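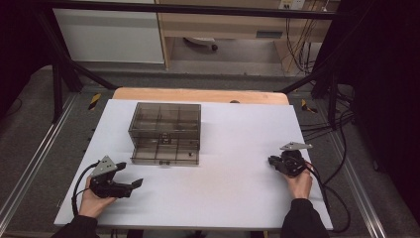

Search this site Search Go

3.2 Small boxes and what people put in them

I should say at the start that I came to desk organisers by way of a grudge. My own desk in the Trerelance building had one, and for most of a year I couldn't have told you what was in it. So when İlker Kocabaş and I drew up the list of things to study, little compartment boxes went straight on (I may have insisted).

Fig. 4. Compartment organiser in translucent smoky-brown plastic, on a white board laid over a light wooden table.

What interested us about the type in Fig. 4 is the tint. With clear plastic you can read the contents from across a room, and with solid plastic you can't read them at all, so people either remember or they label. Smoky plastic sits somewhere in between! You can make out the dividers through the walls well enough, but our householders in Mamdale told us over and over that small dark things (hair grips, batteries, odd keys) simply vanished in there. We had 408 diary entries by the end of August, and 40 of them mention looking in the wrong compartment first. I'd expected fewer, İlker had expected more, and we still haven't settled who buys the coffee.

The flat top matters too, and I didn't see that coming. Kaditz, in his earlier work on kitchen drawers, treats any level surface as storage waiting to happen, and our diaries back him up. Mugs went on top, then post, then a second box. In 9 homes the pile on the lid got big enough that people stopped using the compartments altogether and kept a "for now" heap beside the box instead.

Open fronts were better liked than we'd guessed, mainly by people who put things away in a hurry. Trinity Sorensen, who coded the diaries with me, reads this as a point about effort: one movement to drop a thing in, and no lid to fuss with. I'm mostly with her, though three of the tidiest homes disliked open fronts for the dust. We come back to dust in 3.4, along with the Dvorak tray.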